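A day at the Vostbridge textile open day
03/09/2024

I had been promising myself a trip to Vostbridge for years, ever since my aunt gave me a Nandell blanket that has outlived two sofas and a dog, and this year I finally bought a train ticket and went.

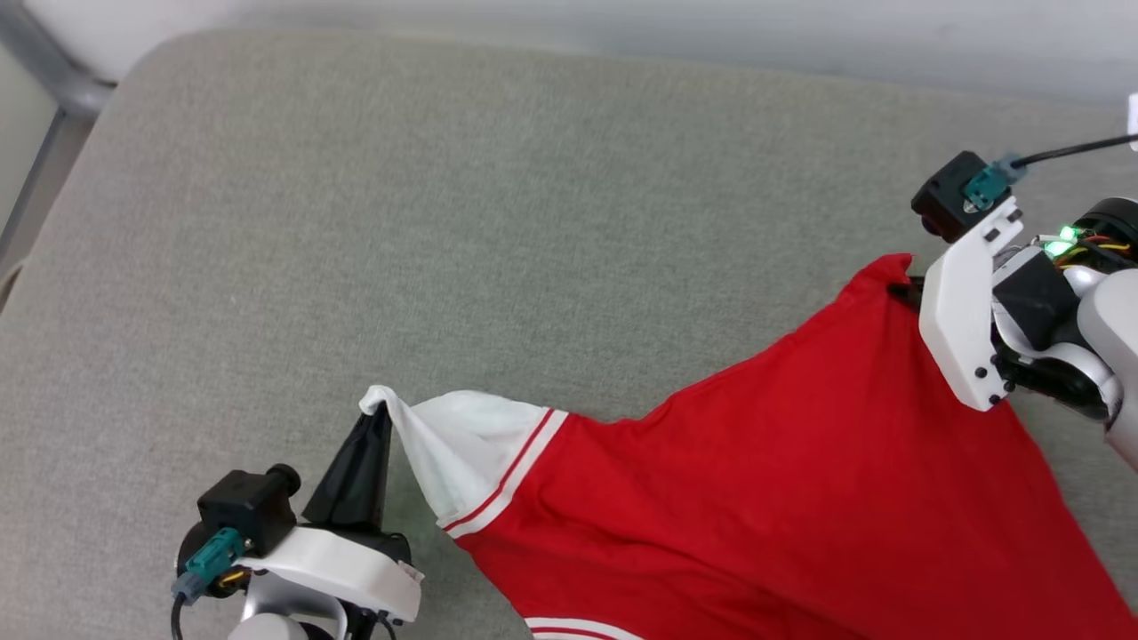 Getting there and getting in

The mill is a pleasant walk from the station, mostly downhill (you will remember this fondly on the way back), along the river and past the allotments. Entry is free but you do need to book, and they let in 1,000 people over the day, which sounds a terrible crush and wasn't. I was given a paper wristband, a map and a very good ginger biscuit, and told that my tour would leave from the old dye house when the bell went.

Our guide was Erasto Kimaro, who started at Nandell as a young loom tuner and now looks after the whole weaving shed. He has one of those voices that carries over machinery without seeming to be raised, and he was wonderfully patient with a small boy who wanted to know whether sheep mind.

The knitting floor

I had come for the blankets, but it was the knitting that won me over. They make ribbing here by the mile, for cuffs and collars and the waistbands of sports tops, and I don't suppose I had ever given a cuff a proper thought before. Erasto passed round a strip and had us all pull it and let it go, and we stood there pinging away like children with elastic bands! Stripes are knitted in as the rib is made, and he told us the thin ones are the hardest to keep even, especially a strong red next to white, where a wobble shows from across the room.

He also gave us a stern little talk on washing. Bright red cotton goes in cool, inside out, and if it has any white trim on it, take it out of the machine the minute it stops. I have ruined enough things by leaving them in overnight to feel a bit hot about the ears at this point.

Lunch and the archive

Lunch was soup and a cheese scone in the canteen, with long tables, so you end up talking to people. I sat with a couple from Rillard who restore old chairs and had come for the upholstery cloth, and we had a lovely natter about piping.

Afterwards I went up to the archive, which is in the attic and has 200 pattern books, some of them thicker than a loaf. Sharon Kioko, the archivist, was turning the pages for visitors. She showed us a page of plain greys, made for a furniture firm in Lykkegaard, and when you bent close each one was full of little flecks of blue and brown. There are 3,000 samples still to be catalogued, and she spoke of them with real relish.

The mill shop

Be warned about the shop. Remnants are sold by weight, the bins are deep, and I came away with far more than I could comfortably carry, plus a ball of mending wool for £6 that I have already used on a cardigan elbow.

There is a smaller winter opening in December, with carols in the weaving shed and the looms switched off for once. Booking is through the mill office, and the scones, I'm assured, will be back.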